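Prandthorpe returns line, bench notes
1/29/24

Second week with the arm doing the mixed bin. Writing this up before the February changeover so the evening crew has something to read besides the vendor manual.

Where we stand. The arm picks single items out of the gray bin. People still do everything on either side of that: tipping the totes in, checking what comes out, grading, relabeling. Before the arm, four of us stood at the bin and everybody graded as they picked. Now one person minds the cell and three grade. Same headcount. The work is split differently, and that is most of what people want to talk about at break.

Things that went well. Backs, mainly. The bin is deep and the bottom layer was always the worst part of the shift. Two people who had been swapping off the bin at 60 minutes because of their shoulders now stay at the grading table the whole time. Hard items with a clear outline give very little trouble.

Things that did not. Cloth. A towel spread over other goods is treated as one big flat item and the arm goes for the middle of it. Then it either lifts with something else caught underneath or gets nothing and tries again. We set the retry limit to 7 and that is too many, the grading table sits waiting. I want 4. Crinkled foil and clear plastic are the other problem, the shine seems to throw off the depth reading. Changing the overhead light helped a little in the morning and made no difference later on, so I am not calling that fixed.

Items close to the wall are slow too. The gripper needs room on both sides and comes in at an angle when it doesn't have it. The Motaung people suggested tipping the totes toward the center. Tried it, fine for small stuff, long handles still end up against the side.

Pace. This is the part I was asked to write down by the floor office and I would like it on paper in our own words. When you picked by hand you could slow down for a bad tote and make it up on a good one. The arm does not do that. It hands over items at its own rate, and when it has a run of easy ones the graders get stacked up. Then it gets stuck on a towel and they stand there. Both are tiring. We put a short shelf between the cell and the table as a buffer — crude, but the complaints dropped the same afternoon. Ask for a proper one in the February order.

Minding the cell. Whoever does it needs to be off grading completely. We tried combining the two and it was a mess, every stop meant walking around the guard, clearing the item, walking back and finding your place. It also needs to rotate. It is lonely work and you lose the feel for grading if you do it all week. Ulbridge rotates daily, I would do it by half shift.

Training so far is a morning with the handheld controller and a page of stop and restart steps. Enough for normal running. Not enough for a fault with the arm down inside the bin, where people are nervous about jogging it out, and I don't blame them. Want a second session for everyone on the rotation, done on our own bin.

Counts. The 2,000 picks Varkton wants for acceptance should include soft goods. If they run it on boxes and bottles only, it will pass and tell us nothing about our totes.

To do
— retry limit down to 4
— tape on the table is the bin position, do not move it or peel it
— ask for the second controller session
— buffer shelf, get a price
— rotation sheet up by the door before the changeover

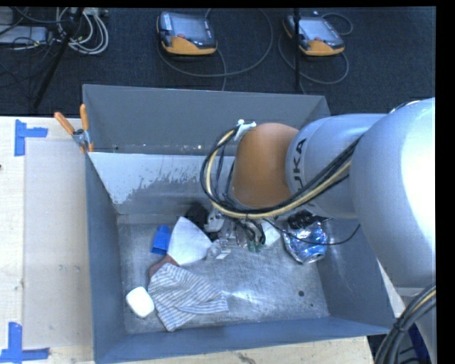
Added by evening crew: agree on half shifts, but please leave ten minutes of overlap at the handoff. We keep inheriting a stopped cell with no note on why it stopped. Also the retry limit should be something the minder can change without calling the office. Some totes are nearly all cloth and we would turn it down to two for those.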